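Chapter 6
Planning for Two Arms in One Workspace

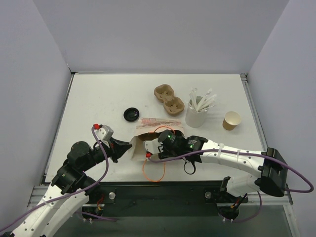
6.1 What this chapter is about

In Chapters 4 and 5 we planned the motion of a single arm among objects which did not move. The planner received a start configuration, a goal configuration and a model of the obstacles, and it returned a path. In this chapter we keep the same tools, but we add a second arm. The change looks small on paper. In software it touches almost every module that we have written so far, and the reader should expect to return to old code more than once.

The running task of the chapter is packing a takeout order. On the table there are a paper bag with cord handles, a round black lid, a drink carrier with two cup wells, a container of wrapped straws and a small paper cup. The bag lies on its side, and its mouth faces the front of the table. Both arms can come near to the bag, and therefore both arms can come near to each other. We have chosen this task for three reasons. It needs coordination, it contains objects of different stiffness, and it can be repeated by students without expensive material.

After studying the chapter, the reader should be able to:

write the joint configuration of two arms as one vector and say when this is useful;
explain the difference between coupled planning, prioritized planning and coordination in time;
build a collision checker that includes arm-to-arm pairs and attached cables;
divide a packing task into steps which need one arm and steps which need both.

6.2 One planner or two?

Let the left arm have configuration q_L and the right arm have configuration q_R. The simplest idea is to put them together in one vector, q = (q_L, q_R), and to give this vector to the planner of Chapter 4. This is called coupled planning. If a collision-free path exists, a probabilistically complete planner will find it with a probability that approaches one as the planning time grows. The price is the dimension of the space. Two arms with six joints each give a space of twelve dimensions, and the sampling methods that were comfortable before become slow, especially when both arms must work close to the mouth of the bag.

The second idea is prioritized planning. We plan first for one arm, and then we plan for the other arm while the first is treated as a moving obstacle with a known trajectory. Each search is much smaller. However, the order matters. If the left arm is planned first and stays in front of the bag, the right arm may have no path, although a good solution exists for the pair. Section 6.5 shows how to detect such a case and how to exchange the priorities.

The third idea is to plan two paths separately and to adjust only their timing. We draw the progress of the left arm on one axis and the progress of the right arm on the other. Every pair of positions that collides becomes a forbidden region in this square, and the problem is now to find a monotone curve from the lower left corner to the upper right corner. Students usually like this method, as it can be drawn by hand. It fails when the two paths themselves cannot be combined under any timing.

6.3 A note about the bag

A planner wants rigid shapes. The lid and the small cup can be treated as rigid for our purpose. The bag cannot. Its upper panel is creased, the opening can change its form under a light touch, and the handles are cords which hang where gravity and contact leave them. One handle goes over the upper edge of the opening and the other hangs forward to the front edge of the table. A gripper which enters the bag must pass between them.

In this chapter we use a simple model. The bag is represented by a box with one open side, and the size of the opening is updated by the perception module before each insertion. The handles are represented by short chains of capsules. This model is wrong in many details, but it is conservative, and it is fast enough to be called inside the planner. A better model of thin, flexible material is the subject of Chapter 9.

6.4 Cables belong to the robot

Beginners often load the robot model, check that the links move correctly, and start to plan. The model contains the links and nothing more. On the real arms, a thick purple cable is fastened to the white links with cable ties, and on the right arm it also makes a loop beyond the elbow, near the side wall. When the elbow moves, such a loop can touch the wall before any link does.

We recommend the following procedure. Move each arm slowly by hand through its working range and observe where the cable goes. Then add one or more capsules to the model for every place where the cable leaves the link, with a radius that includes the largest movement you observed. Do not forget the wires near the base.

Joonas Pitkänen, who taught the laboratory part of this course at Plernmont, compared the two models on the packing task. He used 600 planning queries with the links only, and the same queries with the cable capsules included. In 19 of them the path found with the first model was rejected by the second. The number is not large, but any one of these paths could have pulled out a connector.

6.5 Before you begin

The programs for this chapter use the Breltier planning library, version 2. The collision checker from Chapter 5 can be used again if you replace the function which lists the pairs to be checked. In the old version this function assumed one robot, and it will silently ignore contact between the arms. Correct this first and test it with a configuration where the two wrists clearly overlap. If the checker reports that the configuration is free, do not continue to the hardware.

We start with the prioritized planner, and the first action is a simple one: the right arm holds the bag open, and the left arm brings the lid to its mouth.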